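Filed under: Household > Laundry and Linen

On the folding of T-shirts

Readers of this blog will be aware that the matter of folding has been raised here before, chiefly in connection with fitted sheets. The present post is confined to the T-shirt, a garment which receives less attention than it deserves and which, in my own household, accounts for the greater part of any load brought in from the line.

The method I have adopted is as follows. The shirt is laid face down on a clear, flat surface and smoothed from the centre outwards. Each side is brought in toward the middle, the sleeve being turned back on itself so that it does not project. The hem is then raised to a point just short of the collar, and the whole is folded once more. A table is to be preferred to a bed, as a mattress gives under the hand and the creases travel. Crumbs should be wiped away beforehand, particularly where pale cotton is concerned.

I have timed myself at 20 seconds per shirt, without haste. Over the course of October I folded some 200 garments in this manner, including the contents of two drawers that had been neglected since the move to Oyelaran Street. Of these, 93 were T-shirts. The remainder were tea towels, pyjamas and school polos, to which the same principles apply with minor adjustment.

The neckline remains the principal difficulty. Ribbed collars, and those of heavier jersey in particular, are inclined to bunch at one side of the finished bundle, and the fault is most readily noticed in a bright colour such as orange.
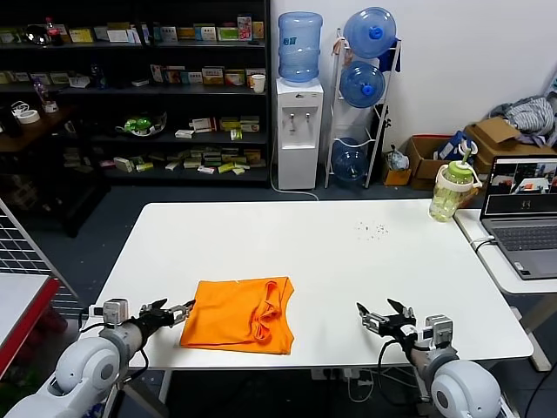 Juniper Fitzsimmons wrote in to say that she folds the collar inward before anything else and considers the hem to be of secondary importance. She also recommends storing shirts upright in the drawer, a practice I have now adopted for the children's clothing and intend to extend to my own once the winter woollens have been put away.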